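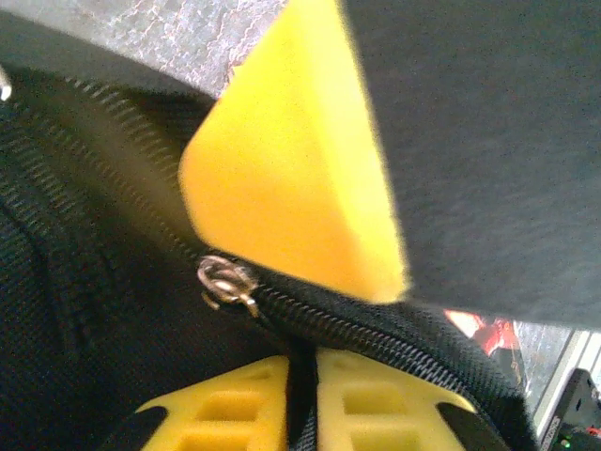
Black backpack, zipper and pull ring

Home News Policy Events Back Issues Contact

Last updated: 5 Jan 2022

The Clatley launch subsidy: what is being voted on

By Raquel Matos

The state legislature is expected to take up the Clatley launch site bill early in the new session. Several readers have asked what it does, and the coverage so far has mostly been about whether commercial space is exciting. The bill is 17 pages long and most of it is about money.

The site is the old airfield outside Clatley. Under the bill, the state would put in $74 million over 11 years to build a pad, a fuel storage area and an access road from Clalside. Chauhan, the company that wants to launch small satellites from there, would lease the pad and pay a fee for each flight. The fee is set in the bill and can't be raised for the first five years.

Supporters make two arguments. The first is that the private launch business is growing and the state should get a share of it. The second is that a launch site will get students interested in science and engineering. These are separate claims and should be judged separately. 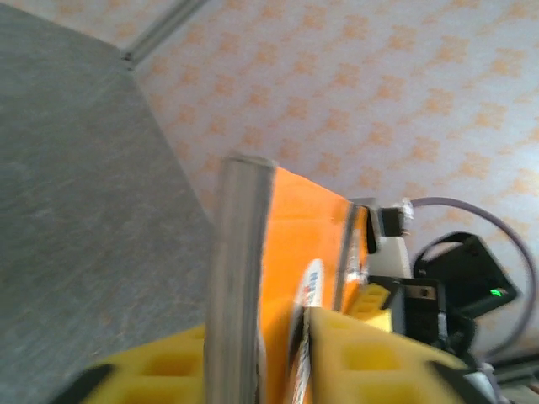

Gray surface and patterned wall

On the first, growth in an industry doesn't tell you how much of it will come to one airfield. Other states have sites already, and some of them have long gaps between flights. The consultants' report that came out in August assumes Chauhan will reach nine launches a year by the fourth year of the lease. The company has not launched anything from any site so far. It may well do so, and its engineers seem capable, but the report offers no figures for a slower start. If there are three launches a year, the fees don't cover maintenance on the road.

The jobs estimate has a similar problem. The headline number is 2000 jobs. That includes construction work, which ends when the pad is finished, and what the report calls induced employment, meaning people who work in places where the other people spend their pay. The number of permanent jobs at the site itself is in an appendix, and it is 74. That it matches the dollar figure in millions is a coincidence, but it does make the division easy: one million dollars of state money for each permanent job.

The education argument is harder to put a number on. I became interested in astronomy as a child and would be glad to see more people do the same. But if the goal is more science students, the state could pay for science teachers. The high school in Zarnby has had no physics teacher for two years and would need only a very small part of this budget to hire one. A launch that students see on a phone is the same launch wherever it takes off.
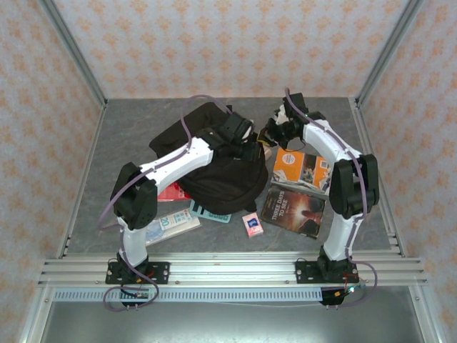
Two robot arms over a gray marbled work surface

Some opponents have overstated their side as well. One flyer says the bill gives Chauhan the airfield. It does not – the land stays with the state, and the lease can be ended if the company goes 17 months without a flight. Another says rockets would pass over Clalside. The flight path in the bill runs the other way, over water.

There is also a fair case for public money in space work generally. Weather satellites and basic research are things private buyers won't pay for in full, and governments have funded them for good reason. A launch pad leased to a single company is a different kind of spending. If the business plan is sound, lenders should be willing to look at it. If they have looked and said no, legislators should ask to see why before they vote.
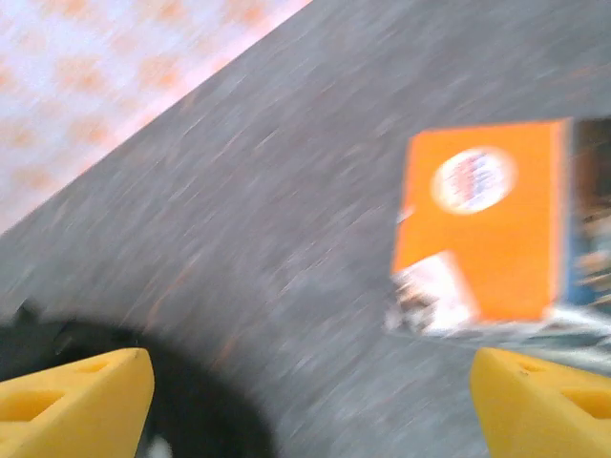 Amendments to watch

Two changes have been proposed. One would release the money in stages, with the second stage held until Chauhan has completed a launch. The other would let the state renegotiate the flight fee after year two. The company opposes the first and has taken no position on the second.

I would support both – and would still want a revised report with a low estimate in it. The full text of the bill is available at the Clatley library desk. Written comments go to the clerk and should include the bill title and your mailing address.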